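Moradi Robotics Club Forum > Student Builds > Grocery bagging with two arms

torquewrench_87
Posted Dec 1, 2024
Big update from our group! Since September we've been teaching the two arms to pack a paper grocery bag, and we finally have 410 demos we like. I did a whole batch this week and I'm still grinning.

We lay the bag on its side. Everyone's first instinct is to stand it up, but then the gripper has to come in from way above and the wrist camera loses the opening. On its side, the left arm minds the bag and the right arm goes for the food.

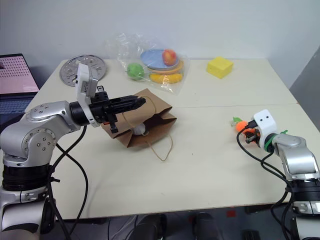 The leafy orange piece is my favorite to grab because you can come at it from lots of angles and still get a decent hold. Bananas are the worst — they roll right when you close on them. Next I want to try the fruit by the plastic bag, since the shine really confuses our model.

sukitz_fan
Love this!! But I'd stand the bag up. Nobody bags groceries sideways, and the judges at Idbridge will ask.

torquewrench_87
They can ask :) We tried upright for 3 weeks and kept knocking it over.

pidloop
I'm with sukitz_fan on this one. Fold the top down into a cuff and it stays up fine. You also have cord handles there, and sooner or later a finger is going to hook one.

torquewrench_87
OK, the cuff is a good idea, I'll try it. The handles do worry me. One of them always ends up in front of the opening side.

mossy_servo
Disagree with both of you, sideways is great for learning the grasp. Change one thing at a time! How are you splitting the demos? Our Gumlow team recorded 1,423 and half were useless because we all drove the arms differently.

torquewrench_87
Ouch. Two drivers, same start pose every time. I can post the log if you want to compare.

mossy_servo
Yes please, and tell me your gripper speed too. Ours was way too fast.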